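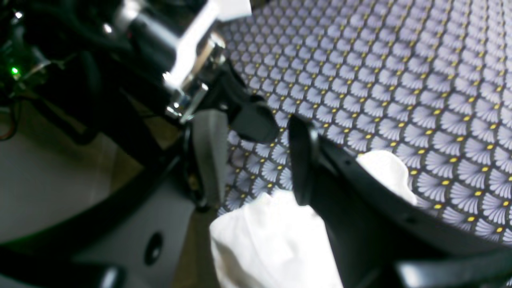 How many times must you show a machine a thing before it can do it by itself?

More times than you would show a child, and fewer than you fear on the first morning.

That was what Iveta Vrabec told me when I started at Ledosel, and she told it to everybody, including the man who came to mend the radiator. I had answered a card in the window of the bakery. It said patient hands wanted, and I had just finished thirty years of altering other people's wedding dresses, so I thought, well, patient hands I have, whatever else has gone.

The room was up two flights of stairs over a shop that sold fishing tackle. There were two arms in it, Meredith by the window and Fonder by the sink, and I was given Meredith. You held a pair of handles on the bench, and whatever your hands did, Meredith's did a moment later, and all of it went into the Skirkitz, as they called the grey cabinet that hummed in the corner and kept everything. From that they would teach her, later on, to manage without me. I never quite understood the later on. My part was the cloth.

White cloth, always, on a printed one. I had a say in the printed one, as it happens. They had been using a plain blue sheet, and Iveta wanted something busier, so I brought in the end of a roll I had been saving for cushions, all little fans overlapping like the scales on a fish, with a yellow dot at the foot of each. It made me squint by the afternoon. Iveta was delighted with it and said that if Meredith could find the edge of a cloth on that, she could find it anywhere.

So I picked up the cloth, and carried it a little way, and put it down, and pressed it. Then I crumpled it afresh and began again. You were not to crumple it the same way twice, and that is harder than you would think, because hands have their habits. Mine always wanted to turn the corner under, as if there were a hem to come. Iveta spotted it in the second week. She sat down next to me with two cups of tea and played back a whole morning of it, one take after another, and there was my corner, tucked under every time, neat as you please.

"She'll think that's what cloth is," Iveta said, quite kindly. "She'll go through her whole life looking for that corner."

I was mortified, of course. After that I used to shut my eyes and drop the thing from a height.

We did 80 on a good day. The bad takes had to be marked, and you were on your honour about it: if you fumbled, you pressed the red key and said why, out loud, into a small microphone. I found I rather liked that. I had never in my life been asked to say exactly how I had dropped something. "Slipped off the left side," I would say. "Took too much and the lot came up together." Iveta kept some of those fumbles in, the ones where I had dropped the cloth and then got it back, and she said they were worth more than the tidy ones. I thought about that on the bus.

Kristýna Mikuš had Fonder. She was twenty-three and very quick, and for a long while we hardly spoke, because she wore headphones and I hummed. Then one afternoon she took them off and asked me how I made the arm go so softly at the end, just as it touched down. Hers always landed with a bump. I said I didn't know. I honestly had no idea, and had to do it several times over with her watching before I noticed that I let my breath out as I lowered. It is what you do with silk, when you don't want it to shift under the needle. My mother did it. I could hear her doing it, once I had thought of it, across the kitchen table with the lamp pulled down – that long, small breath through the nose.

Kristýna tried it and Fonder came down like a cat onto a bed. She laughed so much that she had to mark the next one as bad.

The sheet for that day is still pinned inside my cupboard door, since Iveta let me have it when the job was over. It says 2/3/25 at the top, and then Meredith, cloth on print, take 206, and in the space for remarks I had written "good, soft landing" and Kristýna had added underneath, in green, "breathe".

They ran Meredith without me towards the end of March. I had been told I needn't come in, but I put on my good cardigan and went. Iveta pressed the key and we stood back, the three of us, and I kept my hands in my pockets because they would keep wanting to help. The arm went out over the fans. It waited, and seemed to have second thoughts, and went a little to the left. Then it took hold of the cloth and carried it across, and over the printed cloth, just before the end, it slowed.

"There's you," said Kristýna.

It was tried 6 times that morning and she dropped two of them. On the last she tucked the corner under. Iveta looked at me, and I looked at the radiator, and then we all went down for buns.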